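Towels going stiff after a few washes, what am I doing wrong?

pegbag_lou
Right, I give up and I'm asking you lot. We moved to Visden in August and every towel I own has turned into a doormat. Same machine (a Grorkora, 3 years old), same Clasix powder, same me. I wash at 40, spin at full whack and hang them in the spare room. Do I need to buy new ones or is there a fix?

mothballs47
Hard water, I'd put money on it. Half the powder you were using before, no softener at all, and do one wash with a mug of white vinegar in the drawer. Mine came back lovely!

tumbleweedy
Please don't put vinegar in the machine every week, it's not kind to the rubber seals. Soda crystals do the same job. And halving the powder in hard water is backwards, you need more of it, have a look at the side of the box.

mothballs47
I said one wash, not every week. And I've had the same seals for years, so there.

dryingrack_dee
I'm with tumbleweedy on the powder. But I think it's the drying more than anything. Give them a really good shake before they go up (I mean properly snap them, the dog leaves the room) and fold them as soon as they're done so they don't sit there going crispy. I do mine in half, then half again, and I'm not fussy about the corners.
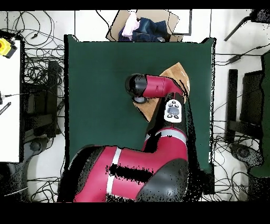
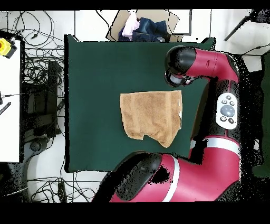
Tan towel folded on the green in the second one, bottom edge a bit wonky as per usual

pegbag_lou
Ooh, that's neater than any of mine. What spin do you use? I'm on 1400.

dryingrack_dee
Lower than that, I knock it down a couple of notches. Takes longer to dry but they don't get squashed flat.

sockdrawer70
Disagree, a fast spin gets more of the rinse water out and that's what has all the chalk in it. I had Ametepe bath sheets that lasted ages on full spin. Extra rinse as well if your machine has the button.

pegbag_lou
OK so I've got soda crystals in the cupboard, I'll try those with a bit more powder and an extra rinse. Leaving the spin alone for now or I won't know what did it. First load is going in tonight.

mothballs47
Try the vinegar if that doesn't work :)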